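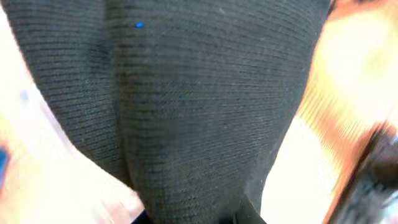
Uddale has had a knitting mill since before the railway reached it, and the Wallner works at the bottom of the hill is the last one still running. It opened to visitors for one afternoon in December and I went along with my sister, who used to knit on a domestic machine and wanted to see the big ones. I had expected jumpers. Wallner does make a few, but most of the floor is given over to plain dark knits, the sort of near-black cloth with fine, close ribs that you take for flat black until the light catches it and it goes slightly grey-green. Up close every row shows, and so does any bit of stray fluff. A speck of bright blue on cloth that dark stands out at once, and a good deal of what we heard that afternoon was about keeping such things off it.

We were asked to be at the gate for one o'clock. There is parking for a few cars in the yard and the rest of us used the chapel car park, five minutes' walk back up the road. Coats and bags went on pegs in the canteen. We were given overshoes and told to leave scarves behind as well, particularly woolly ones.

Liesl Marti took our group round. She has been at Wallner for 19 years, first as a linker and now in charge of the finishing room, and she started us at the yarn store. The yarn comes on cones, in cartons, stacked by shade. The darks are kept at the far end with a door between them and everything else. The brights used to be on the same racks, and the old staff still call the door the quarantine. Most of the yarn at present is Flosex, a blend the mill has used for several seasons. I asked what was in it and was told it depended on the order, so I am none the wiser.

The knitting hall is loud. Ear plugs are handed out at the door and you need them. The machines stand in two rows with a walkway down the centre, and the tubes of fabric come down beneath them and are taken off in rolls. You could stand as long as you liked, though there was nowhere to sit. One machine was stopped with its covers open so that we could look at the needles. It has 2,091 of them according to the card hung on the side, which my sister thought an odd number for a machine and meant to query. By then the guide had moved on.

After that came washing and drying, where we only looked through the window, and then the finishing room, which I liked best. It is quieter and has north light from a long row of windows. Each piece is pulled over a lit board and looked at from top to bottom. Loose fibres are picked off with tweezers, and anything knitted in is marked with a thread in the margin and sent to the menders. Annelies Pichler was mending at the end table and let people come close. She was re-forming a dropped stitch with a hooked needle and it took her under a minute. She told us black is the worst for the eyes and that she does her dark pieces in the morning and leaves the pale ones for after dinner.

Visitors were allowed to handle the offcuts. Folded double, the ribbed stuff is heavier than it looks, and the ribs bend round neatly into the crease and open out again when you let go. It had very little smell. My sister bought a bag of remnants.

The tour ended back in the canteen with tea, and a table of seconds for sale. Socks were 3 pounds a pair, cash only. There was also a rail of the Ullow cardigan, the mill's own pattern, in navy and a brown I did not care for. They knit 2,000 of those a year and most go abroad.

It took about two hours altogether. The stairs to the finishing room are steep and there is no lift, which ought to be on the poster. Booking is by telephone to the mill office, mornings only. The next afternoon had not been fixed when I asked, but they are thinking of spring.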